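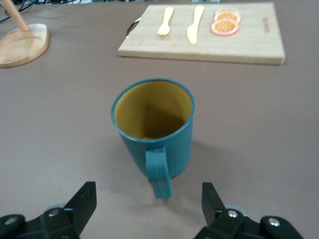 How I compare two grippers on the same mug

I've been swapping grippers on and off my arm since November, and for a good while I was doing it badly. I'd bolt one on, pick up a few things, think "hm, nice," bolt the other one on and think "hm, also nice." Then a friend asked me which one to buy and I had nothing useful to say! So now I have a routine, and it fits in an evening.

The two I'm comparing are the Cilten parallel gripper and the Plemeo, which has a longer stroke and softer pads. The arm is a Katsaros and I run everything from the Ernis controller, but any setup that lets you save poses and replay them will do.

What you need

A mug with a proper loop handle. Mine's a teal one, yellow inside, wider at the rim than at the base. I like the taper because it punishes sloppy finger angles.
Some flat things. I use a plastic fork and knife set out on a small wooden cutting board, with a couple of orange slices next to them.
Masking tape and a pencil.
A wrist camera, if you've got one.

Step 1. Set the table and leave it alone

Put the mug out in the open with the handle pointing toward the arm. The board goes behind it, far enough back that the fingers can close on the mug and lift without bumping anything. Mark under the mug with a tiny bit of tape so you can put it back in the same spot. Anything tall (a stand, a lamp, whatever) goes well off to one side. I lost a whole run once to a stand I'd parked where the elbow wanted to be.

Step 2. Mount the first gripper and check the view

Look at the wrist camera before you move anything. With the fingers open you want to see both tips low in the picture, one on each side of the handle. If only one shows up, your mount is twisted, so loosen it and start over. Don't try to fix it in software, you'll regret it later when the second gripper goes on.

Step 3. Save three poses

Save one high above the mug, one with the fingers on either side of the handle, and one lifted straight up. Go slowly on the middle one. I nudge down in small steps and stop when the tips are level with the thick part of the loop. The two grippers are different lengths, so you'll have to redo this pose for the second one, but keep the high pose the same for both.

Step 4. Close, lift, put back

I set the Ernis force value to 424 for the mug and leave it there for both grippers. Close, wait a beat, lift, hold, lower, open. Do 5 in a row and write down each one as held, slipped or missed. Resist the urge to retune after a miss (I know, I know).

Step 5. Move on to the fork and knife

Flat stuff on a board is where grippers really differ. Come straight down with the fingers across the handle of the fork and let the tips just kiss the wood. Drop the force to something gentle first. I left mine at 800 the first time from an earlier test and the fork shot clean off the table!

Step 6. Swap and repeat

Same tape mark, same order, same light. Save the log under a new name before you start.

My take so far

The Cilten is my pick for handles. Its tips are stiff and go where I send them. The Plemeo is kinder to thin things and forgives me when I'm a little off center, but it's slower to open and the pads collect lint like crazy. If you mostly grab cups, go stiff. I still want to try the orange slices with both, one on its own and then two overlapping, and I'll add those numbers to the page when I have them.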